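Putness gardeners get a second growing site

Gardeners on the east side of Putness will have a second shared growing site next spring, after the town agreed to lease the vacant lot behind the old Miettinen feed store to the Sirnora Garden Group. The lease runs for three years and covers 14 raised beds, a tool shed and a gravel path wide enough for a wheelchair.

Work on clearing the lot began in August. Old concrete along the north fence has been broken up and hauled away, and soil tests came back clean enough for food crops. 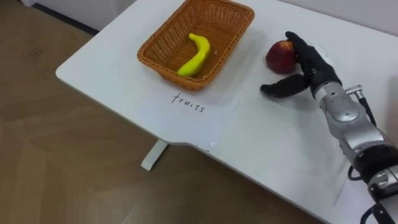 A woven basket on a white table.

Kausar Mughal, who is running the project for the garden group, said the first site on Traltska Street has been full for six years and that nearly 50 households are waiting for a plot. Beds at the new site will be offered in the order people signed up. Each household may take one bed, and two households can split one if they ask before planting starts.

"Most people want tomatoes, beans and greens," Mughal said. "We also want berries along the south fence that anyone can pick."
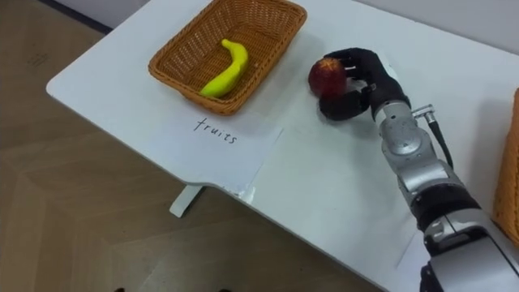
Water was the main sticking point. The lot has no line of its own, and the nearest hydrant is across the road. The group will put in rain tanks beside the shed and run a metered hose from the feed store, with the cost shared among bed holders. Watering will be allowed before 9 a.m. and after 6 p.m. during dry spells.

Tapio Turunen, who lives next to the lot, asked for the compost bins to be moved away from his property line. The plan now puts them at the far corner, by the gate.
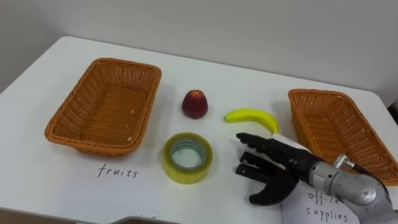 Surplus produce from both sites will go to a sharing table at Traltska Street during harvest. Gardeners can leave what they don't need, and neighbors can take it home at no charge. The table will use shallow wicker baskets with the kind of food handwritten in front, such as "fruits" in black ink on the white tabletop. Anything left at closing time goes to compost.

Sign-up sheets are at the Traltska Street shed. People already on the waiting list do not need to sign up again.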